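Kids Corner > How Stuff Works > Paper

Stories Puzzles Ask Us Make It Search

Where does paper come from?

Quick answer – trees. Mostly. But how does a hard, brown, bumpy tree turn into a thin flat sheet you can draw a cat on? OK, lets go.

First, the wood. Logs go into a big machine and get chopped into chips. Small ones, like cornflakes. Then the chips get cooked with water and chemicals until they go mushy. The mush is called pulp. Looks like oatmeal. Don't eat it.

Inside the pulp are teeny tiny threads called fibers. Thinner than your hair! Fibers are the secret. When they dry out next to each other they grab on tight. No glue needed.

Next, lots and lots of water. The watery pulp gets sprayed onto a moving screen, a bit like a giant window screen. Water drips through, fibers stay on top. Then rollers squeeze it. Then hot rollers dry it. At the end – one super long sheet, wound up on a roll. The mill at Praltstead has made paper since 1993 and one of its rolls weighs over 700 pounds.

Why is paper white? Wood isn't. The pulp gets bleached, so the brown goes away. Brown bags skip that step.

Before trees, people made paper from old rags. Shirts, sails, ropes, whatever they had. In 1468 a page in a book could have been somebodys underwear once. True! Rag paper is tough too, lots of it is still around.

Can you use paper twice? Yep. Old paper gets mixed with water, the ink is washed out, and you have pulp again. But the fibers get shorter every time. After a few goes they're to short to hold on.

Big sheets are handy. Wrapping, painting, covering a whole table before you start on something.

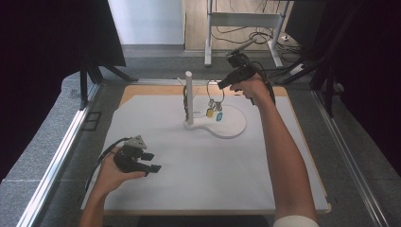 Noreen Shaikh wrote in to say her class made their own sheets out of egg cartons, and it took 3 days to dry because they made it too thick. Thinner is better, she says, and squeeze it with a sponge first.

Good tip. Want to try? Tear up an egg carton, soak it overnight, then ask a grown-up to blend it. Spread it on a screen. Press. Wait.

Flower petals look nice in it. Glitter gets everywhere.

More from Ask Us
Why is the sea salty?
How do pencils get their lead in?
What is soap made of?
Who made the first book?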